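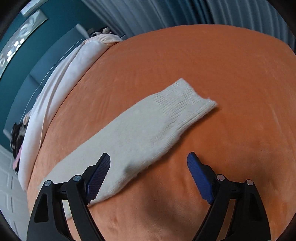 An orange bedspread beneath grey-blue curtains.

The first time Precious Marquez walked up Armont Lane she was looking for a different street altogether. She had been to three viewings that April, all of them flats with a parking space and a view of another parking space, and then she turned a corner and found a row of weavers' cottages dated 1771 over the first door.

Number 9 was for sale. She bought it!

I can see why. These are small houses, 885 square feet if you include the cupboard under the stairs, but they have deep window sills, thick walls and a garden that runs all the way down to the stream at Villanueva Bridge. The light in the back bedroom at teatime is glorious.

Buying one takes patience. The row is listed, so new windows need consent, and Precious's survey ran to pages on the roof alone. Her lender wanted a second valuation - which cost her another 400 pounds - and the seller's solicitor lost the deeds for a fortnight.

"I'd do it all again," she says, pouring tea. "Well, maybe the roof a bit sooner."

Two more cottages in the row are expected to come up before spring. Go and look at the upstairs floors, which slope wonderfully, and take a marble with you.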